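Small Boxes, Little Drawers: A Gallery for People Who Already Own Too Many

I have a weakness for small storage and very little faith in it. Every spring some store decides that my desk would be calm if only it had one more box on it, and every spring I half believe them. This page collects boxes, drawers and slots, with notes underneath. Scroll past the notes if you just want to look at wood.

A few ground rules. I don't take free boxes. I don't rate things out of five stars. If a box has a drawer I open the drawer, and if it has a slot I put something through the slot, and then I try to get it back out. You would be surprised how many product pages skip that last step.

The cigar box

The original desk organizer, and still hard to beat. It has a lid, it closes, and it cost somebody the price of cigars. What it lacks is any way of finding the thing at the bottom without taking out everything on top. I kept stamps, keys and a spare watch strap in one for years and could only ever find the watch strap.

People sand these down and glue felt in the bottom. The felt picks up pencil dust and never gives it back. I would leave them alone.

The Batness three-tier

Batness makes the stacking trays that show up in every photo of a tidy home office. The wood is nice and the corners are clean. The trays, though, are exactly deep enough for paper clips and too shallow for a roll of tape, and I don't know anyone whose mess is mostly paper clips.

The company's leaflet says the trays "grow with you." I bought the second set to see what that meant. It meant I owned a second set.

I will say that the middle tray slides well. It has a stop at the back, so it can't shoot out and dump itself in your lap. Somebody in the workshop cared about that, and I wish the same person had been asked about the depth.

The matchbox tower

A stack of matchboxes glued together and covered in wrapping paper. Every child makes one, and plenty of adults who ought to know better sell them at craft fairs. The drawers swell in August. The paper peels at the pulls, which are usually brass fasteners that spin around and won't grip. As furniture for beads, it lasts one summer.

I include it out of fairness. It does something the expensive ones don't, which is admit that a drawer is just a tray in a sleeve. Once you have made one you stop being impressed by the phrase "precision drawer action."

The Wetix cube

Wetix sells a cube with a drawer on each side. That is four drawers on four sides, and the cube sits on a swivel base. I wanted to love this. The trouble is that a cube that turns has no front, so you never learn which drawer holds what. I labeled them. Then I could read one label at a time and had to turn the thing to read the others.

It also wants space all the way around. A drawer that opens toward the wall is not a drawer for any practical purpose, so on my desk it was a two-drawer cube with a very fancy foot. I gave it away on a Tuesday and had a wooden bowl in its place by dinner. The bowl has been fine.

The ballot-style box

Slot in the top, lock on the front. Offices buy these for suggestions, weddings buy them for cards, and both groups lose the key. The slot is generally cut too wide, on the theory that wider is friendlier, and all that does is let in dust and receipts.

I had one of these in the hall for mail going out. It worked very well as a place for mail to stay.

The recipe box

The old kind, with a hinged lid and index cards standing on edge. I know a lot of readers are fond of these. I am too, up to the point where the cards reach 64 or so and the lid stops closing, and after that the box becomes a card holder with a hat.

You can get a longer box. Nobody's counter wants a longer box. What most kitchens need is fewer recipes, and I say that as somebody with eleven for cornbread.

The Gebretsadik pencil chest

The handsomest thing on this page and the most annoying. Gebretsadik is a small shop that does dovetailed chests in cherry and walnut, sized for pencils, with one long drawer under a tray. More than 600 dollars by the time you add shipping. The joints are beautiful. The drawer closes on a cushion of air, and you will show this to every guest.

And then you put pencils in it. They roll. Open the drawer briskly and they all go to the back, close it and they come to the front, and the points break either way. A strip of cork would fix it for almost nothing, but nobody wants to stick cork in a cherry drawer at that price, so the owners I've met keep it empty or use it for letters.

I borrowed one for a month. I was relieved to give it back.

The tin with the drawer painted on

A tea tin, printed to look like a tiny apothecary cabinet, with rows of pulls and labels that don't do anything. I used to be snobbish about it. It holds tea, the lid fits, and the fake drawers never stick.

Slot above, drawer below

This is the arrangement I get the most mail about, and the one I came into this page expecting to make fun of. The pitch is simple: things go in at the top through a slot and come out at the bottom in a drawer. Sellers call it "effortless." I have tried several, including a Prisis kit that took me an evening and most of a bottle of glue, and I had opinions ready before the glue dried.

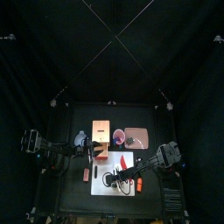 Slots are the part that people get wrong. Too wide and the box turns into a trash can with manners; too narrow and you stand there feeding it like a parking meter. I lean toward narrow, provided the drawer is honest, meaning it comes out far enough that you can see what landed in it. The light wooden box toward the back of the black table passes the first look on both counts: a narrow slot in the top, and a drawer at the bottom that projects forward so the inside is open to view. I like the reddish-orange edge on the drawer, too. Pale wood against pale wood is the fashion, and it makes a drawer hard to find in a dim room. A bit of color tells your hand where to go, and I would take it over a carved pull any day.

What I can't judge by looking is how the drawer runs, and that's where these boxes usually let me down. My Prisis one was smooth until it had some weight in it. With a few coins in, fine. With a winter's worth, the front dipped, the back rose and jammed against the panel above, and I was shaking the whole box over the sofa like a piggy bank. The instructions call for waxing the runners. I waxed them. It now jams more quietly.

A test, if you're shopping for one. Put in a folded receipt, a coin and a button. Pull the drawer with one finger, without holding the box down with your other hand. If the box slides toward you instead of the drawer, it's too light, and you will end up either gluing it to the shelf or filling the bottom with something heavy. I've done both and regret the glue.

Also look at what happens behind the drawer. On the cheaper boxes there is a gap at the back, and anything thin goes over the rear wall of the drawer and lives there from then on. I found a library card in mine that I had already paid to replace.

Things readers keep telling me to try

Drawer dividers. I have tried them. They divide the drawer into places that are each the wrong size.

Clear acrylic. You can see your mess from every angle, plus fingerprints.

One large box instead of many small ones. This is probably right, and I have been ignoring it since about the year 2000, when I bought my first set of little drawers at a yard sale and carried them home on the bus. They held screws. They still hold the same screws, and two of the drawers have to be opened with a butter knife.

I'm told the Batness trays are coming out in a deeper size in April. I'll go and look, with a roll of tape in my pocket – if it fits, I'll add a note to their entry, and if it doesn't I'll probably add a longer one.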